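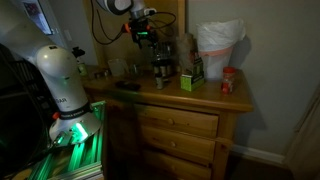

HILO: las cartas de Ysaline, o cómo leer letra ajena sin volverte loca

Tiempo de lectura: 7 min

1/ Lo prometí en agosto y voy tardísimo. Va rápido porque me quedan dos ratos libres y uno ya lo estoy gastando en esto.

2/ Contexto para quien no venga de antes: Ysaline Deschamps era la tía de mi abuela. Francesa, modista, se vino a Gellalgate de joven y no volvió. Escribía a su casa cada dos por tres y guardaba copia de lo que mandaba. COPIA. A mano. De todo.

3/ El paquete son 56 cartas. Casi todas a Gilles Leblanc, que fue vecino, luego socio, luego ya no sé qué fue. A ratos se tratan de usted y a ratos no. Volveremos a eso.

4/ Primer problema: la letra. Inclinada, finita, y con la manía de no levantar la pluma entre palabras. La primera página me llevó una tarde entera. Una tarde para enterarme de que llovía y el pan estaba caro.

5/ Lo que me sirvió: NO empezar por el principio. Empecé por las fechas y los saludos, que se repiten siempre. De ahí sacas la D, la G, la L, la m. Con eso hice un abecedario suyo en una libreta, letra por letra, copiando cada forma tal cual.

6/ La s la hace de tres maneras. La t sin palito cuando tiene prisa. Y la u y la n son la misma cosa, se decide por contexto y ya está, no hay más.

7/ Segundo: leer en voz alta. Suena a tontería pero escribía como hablaba, con faltas de oído. Pone "sa va" y "kelke". Con los ojos no lo pillas, con la oreja sí.

8/ Tercero: dejar huecos. Si una palabra no sale, corchete y palante. Yo me encallaba media hora en una y a la página siguiente la volvía a escribir clarísima. Ahora pongo [¿?] y sigo. De la carta larga me salieron 39 corchetes, después de la segunda vuelta quedaban 7.

9/ Ojo con las tildes de corchete optimista. Me pasó con "Guérin". Leí "guérir" (curar) durante semanas y me monté una enfermedad entera. Que si estaba mala, que si el médico, que si por eso no viajaba. Guérin era la mercería. Compraba hilo.

10/ Tres párrafos de mis notas a la basura. Bueno, los dejé tachados, por vergüenza y como recordatorio.

11/ Cuarto: pedir ayuda antes. Thierry Roussel, que lleva años con libros de parroquia, me sacó de una tarde cuatro abreviaturas que yo tenia por garabatos. "Mme" con rabito, "ct" por courant, o sea el mes en curso, y dos de medidas de tela.

12/ Lo de "courant" me cambió la cronologia. "El 12 ct" no es un sitio ni una calle ni nada, es el 12 de este mes. Tuve que mover cuatro cartas de carpeta.

13/ Vale, lo que cuentan. Mucho trabajo. Dobladillos, abrigos vueltos del revés para que duraran otro invierno, un vestido de novia que la clienta no recogió y que acabó siendo dos blusas y un forro. Precios de todo. Era una mujer de apuntar precios.

14/ Hay una cuenta que repite en tres cartas: 2.377. Sin moneda, sin nada. Subrayado. Creo que es lo que le debía Gilles, o lo que ella le debía a él. Roscoe Strickland (el de la hemeroteca, majísimo) piensa que es un número de recibo. Ni idea. Se aceptan teorías.

15/ También habla de Grekmont, donde por lo visto había una feria de telas. Se queja de los pies, del viento, de que le vendieron lino que no era lino. "Me tomaron por turista", dice. Me reí sola en la cocina.

16/ Y una carta buenísima entera sobre una gallina. No la resumo, la pongo traducida otro día, merece hilo propio.

17/ Lo del usted: en las primeras, vous. Luego tu, unas cuantas seguidas. Después una carta seca, de media cara, y otra vez vous hasta el final. No explica nada. He buscado la carta que falta entre medias y no está. O no la copió.

18/ Esa es la parte que me tiene dándole vueltas. Copió lo del lino, copió lo de la gallina, y esa no.

19/ Me preguntáis por conservación. Lo mío es casero: sobres de papel sin ácido, una carta por sobre, lápiz para numerar (nunca boli), nada de celo, NADA de celo, ni clips. Planas. Lejos de la calefacción y de la ventana. Manos limpias y secas, los guantes me hacían más torpe y casi rasgo una.

20/ Para transcribir: documento simple, línea por línea igual que el original, con sus faltas. La versión corregida va en otro archivo. Si corriges sobre la marcha luego no sabes qué era suyo y qué tuyo. Lo sé porque lo hice.

21/ Para traducir, después y aparte. Y no en el mismo dia, se me mezclan los idiomas y acabo escribiendo "el tejido es muy dulce".

22/ Baptiste Marty me pasó un mapa viejo del barrio y he ido colocando direcciones. La mercería, el taller, la casa de Gilles. Vivían a dos calles. Dos calles, y se escribían cartas de cuatro caras.

23/ Falta: las postales (otra letra, creo que de la hermana), el cuaderno de medidas, y una hoja suelta donde solo pone "Flasura" y una lista de botones. Si a alguien le suena Flasura, marca, tienda, pueblo, lo que sea, por favor mensaje.

24/ Edito porque me lo decís varios: sí, el "sa va" es "ça va". Lo dejo como lo escribe ella.

25/ Me voy que no llego. Mañana por la tarde subo el abecedario de la libreta, a ver si le sirve a alguien con abuela de letra parecida. Y luego la gallina.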